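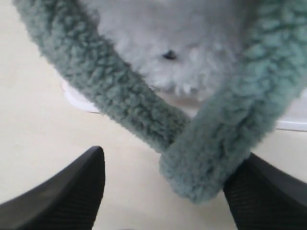 A plush toy with off-white fur and sage-green curly fleece.

Skoller (mail relay)

Skoller is a mail relay and queue manager for small and mid-sized organizations. It sits between an internal mail server and the outside world, accepts messages from both, and decides what to do with them, a process its manual calls "deliberation" and its users call "the wait." It was written by Ultan Horgan and Hongjun Hao as a replacement for Prirulero, an older relay whose configuration file had grown to 700 lines on the machine where they both worked.

History

Horgan began the project after a Prirulero upgrade delivered a month of held mail in a single afternoon, including several invitations to a lunch that had already been eaten. The first version handled outbound mail only. Hao added inbound support in May of the following year, along with the log format, which remains the most complained-about part of the program and has never been changed.

Gonzalo Campos took over as lead maintainer with version 4. His first act was to remove the graphical console, which he described in the release notes as "a window with a button in it." The button restarted the service. It was restored in the next release after administrators objected that they had liked the button.

Design

Skoller keeps each message as a plain file in a spool directory, with a second file recording delivery attempts. A failed message is retried every 15 minutes at first, then at longer intervals, until the sender is told the bad news. Administrators can shorten the interval, though the manual discourages this in a tone some readers have found personal.

Routing rules are read from top to bottom and the first match wins. Rules below a catch-all are therefore ignored without warning. A warning was proposed by Xiuying Han and accepted, and it is written to the log, where it is seldom read.

Migration

Most installations are moved from Prirulero or from Taltero, a hosted service. The bundled import tool, Kong, converts nearly all Prirulero rules and leaves the rest as comments marked "sorry." During migration both relays may run side by side, provided that each does not name the other as its fallback. Sites that overlook this see the same message pass back and forth until the hop limit stops it.

Reception

Elmarie Magagula, comparing 6 relays in a newsletter for school network staff, ranked Skoller second for reliability and last for manners. The project's home page quotes the first half of that sentence.

See also
Prirulero
Taltero
Mail loop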